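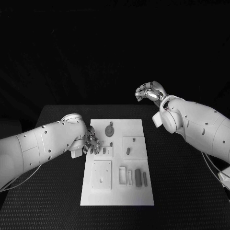

Zulmira, I'm so glad you brought up layout boards, because I've been wanting to bang on about them to this list for ages! Small parts are a misery on a bare bench, and I've lost more spacers to the floor at Ostham than I care to admit. A white board on a dark table cures a lot of that. Your eye goes straight to it, and the black curtain behind helps too, with nothing back there to pull your attention away from the bits.

On 14:40, Zulmira Sequeira wrote:
> Has anyone settled on a good way of laying out small fittings
> before assembly? I have a Gidwood tray with 40 pockets and I
> still end up tipping half of them out to find the one I want.
> Also, is it worth having a textured surface underneath, or
> does it just collect dust?

Pockets are lovely for storage, but for laying out I'd go flat every time. You want to see a piece from the side as well as from above, and you want room to get your fingers round it.

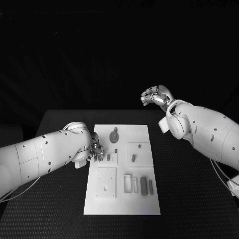

As for the surface underneath, yes, get the textured stuff! Mine came from Kinmont as an offcut and I wouldn't go back to bare wood. It does collect dust — a stiff brush sorts that out — but a dropped washer tends to stay where it lands, which is worth any amount of brushing.

Keep the taller pieces towards one corner if you can, so you aren't reaching over them for the little ones. I stand blocks on end when they'll allow it, as they're so much easier to pick up that way.
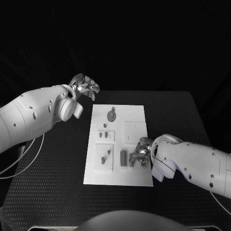
Grey block standing upright, lower right of the board.

The other thing I'd say is to leave more gaps than you think you need. I once tried to get 100 pieces on a board meant for 80 and spent a whole evening nudging things. Gallagher do a bigger board, if anybody has tried one I'd love to hear how flat it is.

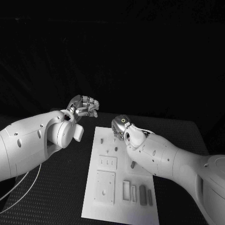
White board and small parts against the black cloth.

Do let us know what you go for, Zulmira, and bring the tray along in December, I'd like a proper look at those pockets.

Finn Rieger

Filed under: Benches and Work Surfaces | Small Parts | Replies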